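Workshop Tips: Picking Hand-Held Grippers You Won't Hate by Lunchtime

I've been going back and forth between two sets of hand-held grippers since February, the Flukby and the Stekley, and people keep emailing me to ask which one to buy. I'll get to that! But most of what I learned has more to do with how you set up and test than with the name on the box, so tips first.

Weigh them on your arm, never on a kitchen scale. The Stekley pair felt like nothing when I unpacked it, and by the end of a morning my wrists were complaining. The weight sits way out front. Hold a gripper straight out for 3 minutes before you decide anything (set a timer, you'll cheat otherwise).

Start with something light and floppy. Everybody grabs a wooden block first, and every gripper on earth can pick up a wooden block. Thin stems, ribbon, a folded dish towel - those show you whether the fingertips really meet or leave a little gap down one side. My first Flukby set had a gap. I fixed it with a strip of rubber shelf liner and it has behaved ever since.

Keep your marker cubes clean. Fingerprints are fine, but shiny tape over a marker is awful under ceiling lights, and I lost most of an afternoon to it. Matte labels only. If a corner starts to peel, replace the whole face.

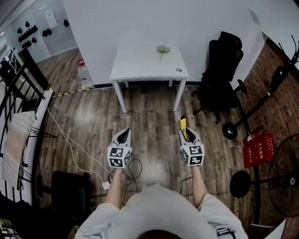 Do the same job with both sets, in the same order, and write it down right away. I did 6 different pick-ups with each pair and kept the results in a school notebook. Zuzanna Dudek, who swaps notes with me, uses a spreadsheet and teases me about the notebook, but hers had 67 rows with no remarks in them, and remarks are what you want later. "Slipped when I turned my wrist" is worth a whole column of checkmarks.

Practice the let-go. Picking up is the fun part, so that's what we all practice, and then we drop things from two inches up. Lower it until it touches, open slowly, back straight out. On the Stekley the trigger has a bit of a snap at the end of its travel, so ease off early.

Tie back your cables before you start walking around. I use the Baran hook-and-loop straps, cut in half because they're far too long for this. Cheap garden ties work too.

Rest between rounds. Bożena Makowska got me into the habit of putting both grippers down after every round and shaking out my hands, and my afternoon results got noticeably better.

So which one? For small, fussy things I reach for the Flukby. For towels, boxes and anything you have to squeeze, the Stekley. If I could keep only one it would be the Flukby, shelf liner and all. Travmont sells spare fingertips that fit both, and I'd order a set along with the grippers - mine took almost three weeks to arrive.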